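Floral walls are back at Skenberg, and the hall shop has sold out twice

Skenberg's pattern month opened in November with a queue down the steps by nine in the morning. Doors were meant to be ten. They let people in early, it was raining.

The draw this year is wallpaper. Big leaves, big flowers, dark grounds. Last year it was all plain chalky stuff and 678 people came through on the first day. This time 1005, according to Hedvig Backlund, who runs the hall and was still on the till when we caught her at lunch.

"Everyone said florals were finished," she said. "I've had to ring Umix for more rolls and it isn't even one o'clock."

Umix, the local paper printer, has put 13 patterns into the show. Teal is the one going fastest, followed by a mustard stripe and a small check for kitchens. Rolls are 135 kronor in the hall shop while they last, one pattern per customer untill the next delivery comes in.

Sixten Lundgren did the hanging. Long week by the sound of it. His advice for anyone taking a large print home: start from the middle of the main wall, work outwards, buy a roll more than you think. And keep the floor quiet. Pale grey goes with nearly anything he says, and a bit of veining won't fight with the leaves. 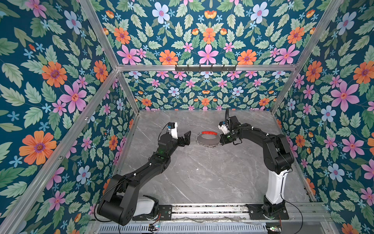 Pale green leaves and mixed blooms on deep teal, with a veined grey marble floor and a row of black hooks at the back.

Not everybody was won over. One visitor from Plorkeo thought the teal would be too dark for a north-facing hallway and went off with the check instead. Another wanted it in the bathroom, ceiling as well. Backlund's answer was to take a sample home first and look at it in the evening with the lamps on. Samples are free, ask at the desk.

Paste and brushes are on the Ekström table by the cloakroom. Hanging demonstrations at eleven and two, places limited so put your name down when you arive. The café is open as usual, soup and rolls (the other kind).

Show runs to the end of the month. Lift is working again.

Contact the newsdesk | © Skenberg local news | Back to top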